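Two pairs of hand grippers, one coat rack
Jan 9, 2025
Posted by Milan Kuipers in Workshop notes

I promised in my last post that I will write down how the two pairs of hand-held grippers compare, before I forget the details. I had both of them for long enough to become tired of them, so I think it is fair. 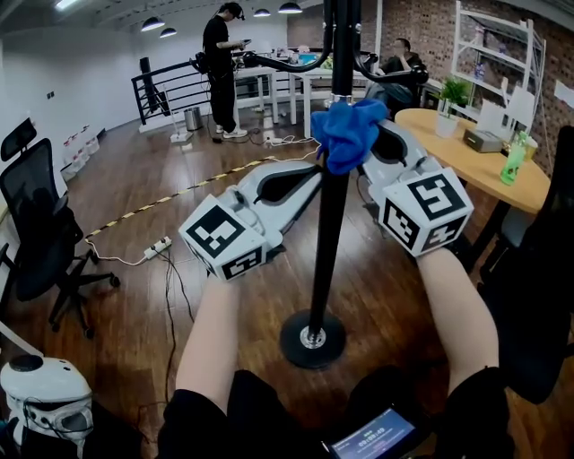
The first pair is from Vodier and the second is from Qaisi. Both are the kind that you hold in your hands and close with your fingers, and the motion is recorded so that a robot arm can learn from it later. On paper they are almost the same product. In the hands they are very different, and I was surprised how much of this difference is only about weight and where the weight sits.

My test tasks were the same for both: hang a cloth on the coat rack, take it off again, fold it on a table, put a cup on a shelf. I did 10 runs of every task with one pair, then had a coffee, then 10 runs with the other pair. The next day I changed the order, so that the second pair would not always get my tired arms.

The coat rack is the task I want to talk about most. I chose it because I believed it was easy. A cloth is soft and the pole is thin, so when you press the cloth against the pole you can't feel well if you have cloth between the pads or the pole itself. With bare fingers you don't think about it. With a gripper in each hand you need to look, and the hooks at the top are in the way of looking. My first runs were slow and I dropped the cloth many times.

The pads make the biggest difference here. On the white pair the pads are black and curved, and the cloth follows the curve and stays. The Qaisi pads are flat and more stiff. They are very good for the cup, where I prefer them without any doubt, but with a cloth they pinch only one fold and the rest slides away. I tried to put a little rubber tape on them. It helped for a short time and then the tape moved, and cleaning the glue away took me more time than the whole test of that afternoon.

About the markers. For the position I use marker cubes, one on each gripper, and the camera on my head must see at least one face of each cube. This sounds simple. In practice, when both hands come together in front of a narrow object, one cube likes to hide behind the other hand. I looked through 30 recordings of the cloth task, and nearly all the places where tracking was lost were at the same moment, when the hands meet at the pole. If I keep my elbows a little wider, the problem becomes much smaller. So my advice is to practice the elbows before you start to change settings in the software. I did it in the wrong order and lost an evening.

Working while sitting low also helped me. When I stand, I look down on the cubes from a steep angle and the top face is almost the only one that the camera gets. Sitting, I have two faces most of the time. My back does not agree with this method, but the data is better.

Then the clock. I keep a small screen with the running time on my lap, because I want to match the camera video with the gripper recording afterward. The Devent software can do the matching by itself, and it does it well, but in July I had a set of recordings in which one stream was late and I saw it only after I had deleted the raw files. Since then I like to have the time visible in the video. It costs nothing and I sleep better.

Some smaller things, in no special order.

The handle of the Vodier is made for a bigger hand than mine. After a long session I feel it in the thumb. The Qaisi handle is thinner and I could use it the whole day.

The Vodier spring is soft, so closing is easy and opening is a bit slow. For the fold task this was annoying, as I was already moving away while the cloth was still held. You learn to wait.

Cables. I have too many of them on the floor and I know it. Pronwood sells flat floor channels and I have put them on my list two times already.

Changing the marker cube on the Qaisi needs a very small screw. I have one spare screw now. I had three.

Which one will I keep? For cloth, ropes, bags and everything soft, the Vodier. For hard objects with a clear shape, the Qaisi. If I could buy only one pair, it would be the Vodier, and I would try to print smaller grips for it. I don't think the flat pads are a mistake of design, they just were not made for laundry.

The goal for this winter is 1,000 good recordings of the cloth task, and with "good" I mean that no cube is lost for longer than a blink. I am not near to it yet. Next I want to try a second camera from the side, placed low, to see the moment when the hands meet. If somebody has done this already with a wide lens, please write me how you did the calibration, because my first attempt gave a pole that was bent like a banana.

The settings file for the tracking is the same as in the previous post, I only changed the marker size.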